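Home Forums Software Perception and Planning Search Log in

Reading time: 3 min

Wrist camera cloth segmentation drifting in a bright hall

skudine_dev
Two-arm cell, cloth folding task, Skudine planner on top of our own perception node. In the lab the cloth mask from the wrist camera is stable. In an exhibition hall it flickers, and the planner throws out the grasp candidate every few frames. Same weights, same exposure settings. Log says 17 replans in one fold. Where would you look first?

tmarrow
Exposure. Lock it, lock white balance, then retest before touching the model.

skudine_dev
Both are locked already. Locking white balance changed the color of the tabletop in the image and nothing else.

Zdeňka Holub
Then I would look at the depth cutoff. If the mask node takes everything inside the working range, background past the table edge gets in whenever the wrist tilts. Clip to the table plane plus a margin and do it in the base frame. A clip in the camera frame moves with the wrist.

tmarrow
Disagree. A plane clip hides the problem. The network should reject background by itself, and if it can't, the training set is too clean. Add hall footage and retrain.

Zdeňka Holub
Retraining is fine in June. They have a planner replanning 17 times now. The clip is a few lines.

plk90
Whichever you pick, put hysteresis on the grasp candidate. We run Folance with a hold of 6 frames before a candidate can be dropped. It costs some latency.

skudine_dev
Tried the base frame clip. The background is gone from the mask. What remains is the fingers. When the gripper closes near the cloth, its black parts cover a good share of the lower image and the mask edge jumps along them. 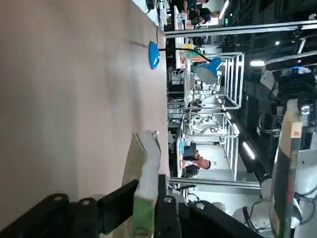 I render the finger geometry from joint state and subtract it, but the render lags the image by 3 frames. The second arm is subtracted the same way, and its mask is worse, as its state comes over a separate bus with its own clock.

tmarrow
So it was a timestamp problem.

Zdeňka Holub
Partly. The background was a real input too. For the lag, stamp the joint state at the driver and interpolate to the image time. Don't use the arrival time. Also dilate the rendered fingers by a few pixels.

plk90
Careful with dilation on a folded corner. You can lose the corner you want to grasp.

skudine_dev
Agreed on the corner. I'll do the stamps first, leave dilation at zero and post the replan count.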